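Writing four characters on a grid strip

When I started with brush calligraphy, my characters became bigger and bigger until the last one had no place. A strip with printed squares helped me much.

1. Put the strip straight before you on a smooth table. Lay a heavy paperweight along the left end and keep your hand on it. Write from left to right, one square for each character.
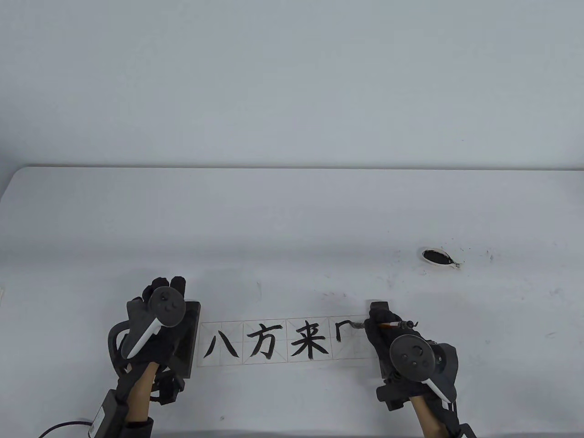 2. Look at the guide lines before each character. A simple one like 八 must still fill its square, so keep its two strokes well apart.

3. Between characters, lift your hands from the table and relax the fingers.
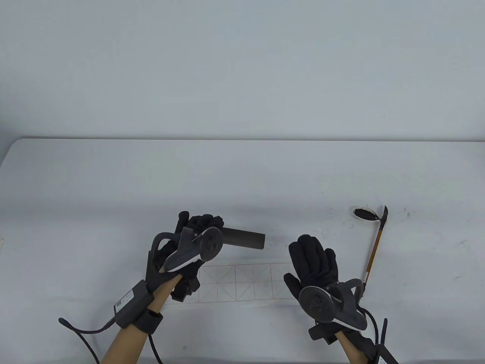

Left hand raised, fingers around the dark rod.

4. Load the brush with ink and wipe it once on the rim of the dish. 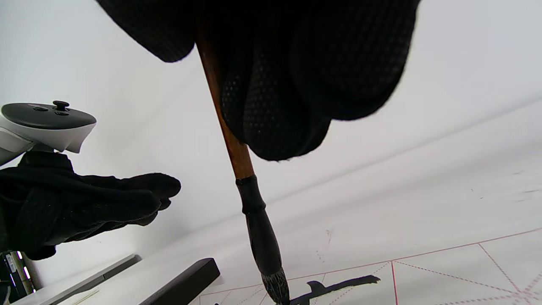

Pressure was for me the hardest part. I did some 200 strips before my horizontal strokes stopped shaking. Hold the shaft above the joint, with the black lower part free under your fingers, and press the hairs only a little. For 广, I make the dot first.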